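Against the Contributor's Note

I edit the reviews pages of a small poetry quarterly called Ronderus, and in September I read 157 submissions in a little under three weeks. Every one of them came with a biographical note. I read the notes first, which we are told not to do, and by the end of it I had decided that the magazine should stop printing them.

My co-editor, Hajnalka Bodnár, disagrees with me, and she has been at this longer than I have. I will try to be fair to her side further down.

The usual note has a set order. First come the books, if there are books, with the press in brackets. Then the journals, in a row, the best known at the front. Then a prize or a shortlisting, then a teaching job, then the town. If there are no books, the journals move up, and if there are few journals, we get a dog. The form is so settled that I can tell within a line how old the writer is and whether they have been through a graduate program. I don't think that knowledge has ever helped me read a poem.

It does change how I read, though. In that September pile there was a long poem about a flooded rail line, plainly made, with one weak stanza near the end. The note named four magazines I admire. I read the weak stanza twice, looking for what I had missed, and talked myself into thinking it was deliberate. Two envelopes later there was a poem with much the same fault from someone who had listed nothing at all, and I put it in the return pile before my tea had cooled. I noticed what I had done only because the two came so close together. I went back and read both again. The second was the better poem, and we took it.
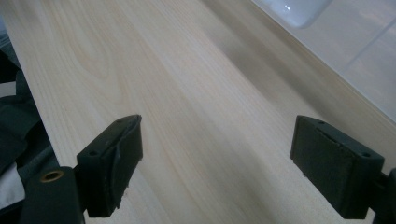

Readers of the printed magazine are in the same position as I was, except that they paid for it. We put the notes at the back, and surveys of our own subscribers suggest most people turn there before they have finished the first poem. I do it myself with other magazines. What I would like is for a reader to meet a poem the way you look at a bare plank, where the grain arches at one end and then runs out in long streaks down the length of it, and you can follow the lines without knowing who owned the sawmill. After that, by all means, go and find out who wrote it.

Hajnalka's case is a good one. She says the note is often the only payment a poet gets from us. We pay $90 a poem, when the grant comes through, and in the years it doesn't we pay in copies. A line saying where someone's first book can be bought might sell 7 copies of it, and for a small press that counts. She also points out that writers outside the big cities use the notes to find one another. She met two of the poets she now publishes that way, through a note in the old Clanberg Review that happened to name the town she grew up near.

I accept all of that. My answer is that these things can be done without attaching a résumé to the poem. We could print a plain list of contributors' books at the back, by title, with the publisher. We could keep the longer notes on the website, where anyone who wants them can look. Hamari, a chapbook series I have subscribed to for years, leaves the author's name off the cover and puts it on the last page, and its poets don't seem to have suffered for it.

There is a harder objection, which a reader named Hegedűs put to me in a letter. He wrote that where a poet comes from is part of the poem, and that stripping it out favours people whose lives are already taken as the ordinary kind. I have thought about this more than anything else on the subject. I agree with him about some poems. A poem about a residential school or a closed cannery may need to be read with its author in view, and a poet who wants that should be able to have it. So I would let any contributor add a few sentences of their own about the work itself — where it was written, what it answers, whom it is for. The list of prizes would not be part of it.

We print 1,209 copies of each issue. The notes take up five pages, and five pages is room for three or four more poems. Hajnalka has agreed to try the spring issue without them, on the condition that she gets to choose the poems that fill the space.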